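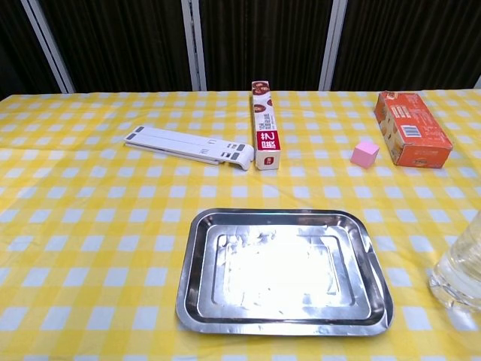 # Nappe à carreaux jaunes : comment la garder propre ?

**Encarnación Cifuentes**

Bonjour, ma table sert à tout, cuisine + ordi. Dessus en ce moment : le support d'ordi blanc replié, la boîte blanche et rouge debout, le carton orange. Nappe à carreaux jaunes et blancs, je l'ai depuis 3 ans, les carreaux blancs grisent. Et où ranger tout ça ?? Cuisine minuscule, 2 tiroirs. Merci d'avance

**Fadormont**

Pour les carreaux : eau tiède, savon noir, éponge douce. Pas de javel, le jaune part. Essaie sur un coin d'abbord.

Le support une fois plié c'est plat, donc à la verticale entre le mur et un meuble. Les boîtes hautes et étroites pareil, debout dans un porte-revues. Le mien fait 11 cm de large, ça rentre partout. Le carton, vide-le et hop, recyclage.

**wemura31**

Moi je lave plus, je change la nappe en mars et voila. Sinon bicarbonate.

**Encarnación Cifuentes**

Merci Fadormont, j'essaie le savon noir ce soir. Le porte-revues bonne idée, j'en ai un qui sert a rien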